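Workshop notebook, Binport
16/10/2023
Entered by: Arwel Gwynne

Table setting, brick wall bay

1. The 36-inch stool was returned to Solier. Lai-ching Tam signed the slip.

2. The Parry table covering remains in use. Its surface wipes clean with a damp cloth; solvent is not to be used on the printed triangles.

3. Liis Luik requests that the black office chair stay beside the table until the seating order is settled. Order 356 is still open.

4. Sunflowers are approved for the table. The bouquet is to stand at the far edge, with the small spiky plant to its left, and the near edge is to be kept clear.
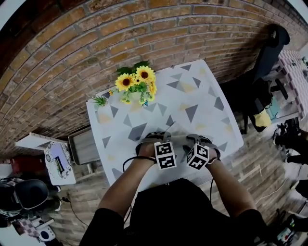
5. Outstanding: second covering, Trorkberg, to be measured by Babatunde Amadi.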